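Muredov Bedrooms

Bedding and soft furnishings as they are found in lived-in bedrooms: sheets, blankets, pillows, folded cloths, curtains.

Contents
1,612 pictures from 15 homes, stored by home and then by room. Rooms were not tidied or restyled beforehand.

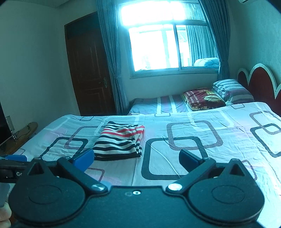

Folded striped cloth on a printed bedsheet, second bed by the window.

Labels
Each item has a type, a main color, a pattern and a state (folded, spread, wrinkled, hung). Patterns are striped, printed or plain. A blanket with lettering counts as printed.

Known gaps
Fitted sheets and flat sheets share one label. Only 200 pictures include curtains.

Labeling by Tonantzin Zepeda, checked by Evdokia Theodorakopoulos. Last changed in June.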